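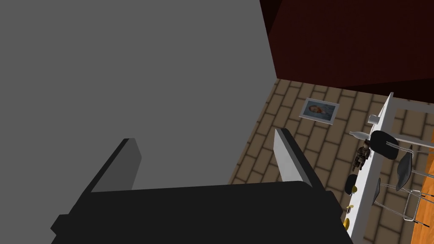 Reading time: 7 min

Unit 2. Residential care for older adults: origins, funding and governance

These notes cover the second unit of the course. They assume the reader has completed Unit 1 (terms and types of care). The main case is the Halliday Home in Flondon, with Bimelix used for comparison.

2.1 Terms

A mutual aid society is a group whose members pay dues and draw benefits in sickness, old age or death. A benevolent home is a residence run by a charity for people who cannot pay the full cost of their care. A continuing care community offers several levels of care on one campus, usually under a single contract. The three forms overlap. Many benevolent homes were started by mutual aid societies, and a number of them later became continuing care communities.

2.2 Early funding

Before public insurance programs, a home had four main sources of income: dues, gifts, resident payments and property. Dues were small but regular. Gifts were larger and arrived unevenly, often as bequests. Resident payments commonly took the form of a life-care transfer, in which the applicant signed over savings or a house in return for care until death.

The life-care transfer created a risk that early boards did not price well. The home received a fixed sum and took on an open-ended cost. When residents lived longer than expected, the difference came out of the general fund. Homes that kept transfers in a separate reserve generally handled this better than homes that spent them on buildings.

2.3 Case: the Halliday Home

The Halliday Home opened with 64 beds in a converted hotel near the Flondon rail depot. Its founding society admitted only its own members for the first 7 years. After that, admission was open to any resident of the county, subject to a waiting list and a medical statement.

The board kept two sets of books. One recorded operating income and expense. The other recorded the building debt, which was paid down from an annual appeal. The split made the home look solvent in years when it was not, as repairs were often moved from the first set to the second. Students should compare the operating summary and the debt ledger in the reader before the seminar. 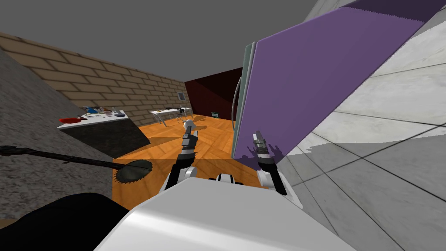
Why did the Halliday Home stop accepting life-care transfers?

The reserve no longer covered the cost of residents already under contract, so the board moved new residents to monthly fees and honored the existing transfers until they ended.

2.4 Changes after public funding

Public payment altered the income side and the cost side at once. Monthly reimbursement replaced much of the annual appeal. In exchange, homes had to meet staffing, fire safety and record-keeping rules. Older buildings were hard to bring up to code. Narrow corridors, shared baths and upper floors without elevators were frequent problems.

Boards had three broad options: rebuild, merge or close. Halliday rebuilt on a new site at the edge of town. Bimelix, which ran a smaller home in the next county, merged with a hospital and gave up its own board. The merged home kept its name but lost control over admissions. Unit 3 returns to this point under the heading of mission drift.

2.5 Reading a daily census

The daily census is the count of residents present at midnight. Occupancy for a period equals total resident days divided by total bed days available. For a leap year, bed days available equals beds times 366. Beds closed for repair are left out only if the state has approved the closure in writing. Hospital leave days are recorded separately and should not be added to resident days unless the payer covers them. 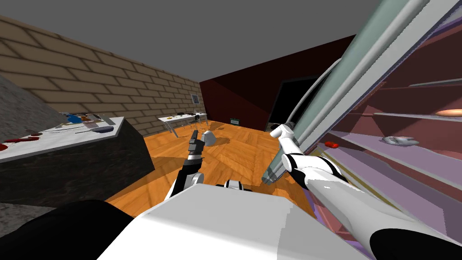
FLONDON, September

The Genomden archive holds the Halliday minute books, admission registers and appeal letters. The reading room opens to students on weekday afternoons this month. Requests go in the day before. Registers with medical entries are restricted and can be used only in the redacted copy.

2.6 Written assignment

Choose one home from the reader other than Halliday. In 2 pages, identify its main source of income before public funding, state what replaced it, and describe one effect on admissions. Cite minute books by volume and page. Tables do not count toward the page limit.

Required reading for Unit 3: reader, sections on mergers and board structure.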